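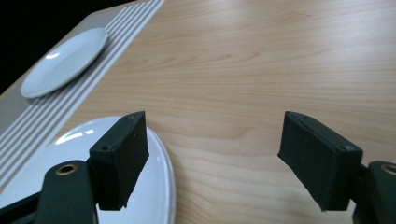 Kenza Radwan wrote to us after the previous instalment to ask why, if a machine can be taught to lay a plate on a runner, it still cannot be trusted to clear a family dinner. Her letter is a fair summary of the question put to every product in this series, and the Stesero table service arm was assessed with it in mind.

The Stesero is a two-fingered arm on a wheeled base, sold to small guest houses and aged care residences. It was trialled for 6 weeks in the dining room at Tavley and asked to perform two duties: setting places before the evening meal and clearing them afterwards. Staff recorded 177 attempts at handling a plate.

Setting was the stronger duty. Given bare timber and a stack of matching crockery, the arm placed plates at a steady pace and kept them clear of the table edge. Performance declined where a plate was to sit partly on a cloth and partly off it. The rim then lies at a slight tilt, and the lower finger is inclined to gather the fabric along with the china. White glazed plates under ceiling lights presented a further difficulty, as the arm's vision system on several evenings mistook a reflection for the rim and closed short of it.

Clearing was less satisfactory. Of the attempts recorded, 31 required a member of staff to intervene, most of them after the meal, when cutlery had been left across the plate. The arm does not scrape, does not stack bowls inside one another and will not lift a glass by the stem. Yasuo Hattori, who supervised the evening shift, found that he could clear a table for six in less time than the arm needed for 2 settings.

Build quality is good. The finger pads are held by ordinary screws and can be changed without tools beyond a screwdriver, although the edges of the supplied pads had begun to fray by the end of the trial. The manual is clear. Noise is acceptable at breakfast and intrusive in the evening.

The Stesero may be recommended to establishments that set the same tables in the same manner each day and have staff on hand. It cannot yet be recommended for private homes – where the cloth, the crockery and the number of guests change without notice – and the manufacturer's claim of unattended service was not borne out at Tavley. A revised pad is expected in July and will be assessed on the same tables.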